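## 5. Recording a Hand-Guided Demonstration: Garment Folding

This section applies to the Grarkiria two-hand gripper set used with the Biltetti recorder. Complete the set-up in Section 3 before proceeding.

**CAUTION:** Route each gripper cable along the forearm and off the front of the table. Do not allow a cable to rest on the garment.

1. Lay the shirt face up on the table, collar away from the operator.
2. Place the basket to the left of the shirt.
3. Put on both grippers and close one on each shoulder of the shirt.
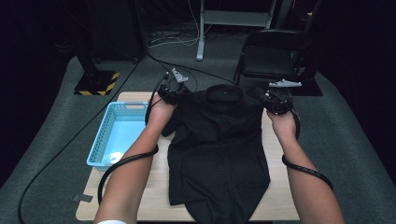
*Figure 5-1. Starting grasp, one gripper at each shoulder.*

4. Start the recording and hold still until the recorder sounds two tones.
5. Fold the shirt at an even pace. Keep both grippers within view of the head camera, including when only one is handling the cloth.

**NOTE:** If the garment bunches, continue and correct it within the same recording. The Lulside training software accepts corrections. It does not accept pauses longer than 5 seconds. 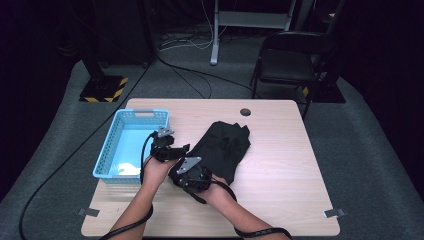 **Prepared by Lavanya Kurian, Rao Technical Publications**
Revised 24 April 2022

6. Place the garment in the basket, open both grippers, and stop the recording.
7. Review the footage from each gripper camera. Cloth may fill much of the view during close work. This is acceptable if the parts of the gripper nearest the camera can still be made out.

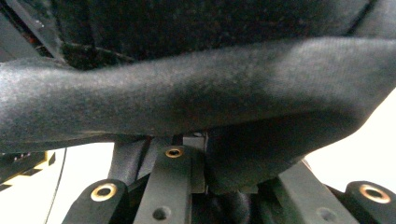

### 5.1 Checking the Gripper View

Play each recording at half speed. Check that the linkage stays in the lower part of the picture and that cloth can be told apart from the table surface. A bright table may appear plain white. Lower the exposure by one step if the edge of the cloth is lost against it.

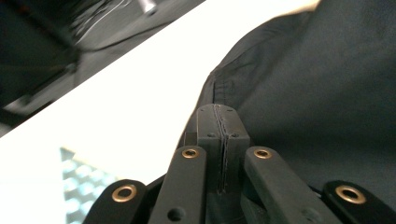

Repeat the check for the other hand. If either recording fails, delete the pair and record the task again. Do not combine a left-hand recording from one attempt with a right-hand recording from another. If the recorder displays code 847, reseat both cable connectors and return to step 3.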